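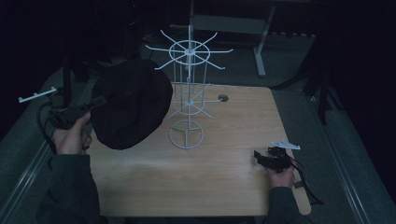 3.2 Checking the hand-held grippers before a rack task

Do this check at the start of each shift and after any jaw change.

1. Set the wire spinner rack upright near the middle of the table, with its circular base flat on the wood.

2. Lead each gripper cable off its own side of the table. Left cable to the left, right cable to the right.

CAUTION: Do not let a cable cross the rack base. A snagged cable can pull the rack over.

3. Close each gripper on one white plastic hook piece and hold for 3 seconds. If the piece slips, clean the jaw pads with a dry cloth and repeat.

4. Open and close each gripper fully 2 times. The Sarell console must read 0 when closed and 1000 when open. If it does not, run Zero Jaws from the service menu.

5. Turn the rack one full turn by hand. The upper spokes must clear both grippers — move your hands back if they touch.

NOTE: Dark fabric items may lie on the table during the check. Keep them out of the jaws until step 5 is done.

6. Enter the result in the Kultska log under code 32. Report repeat faults to Ruan Maluleke.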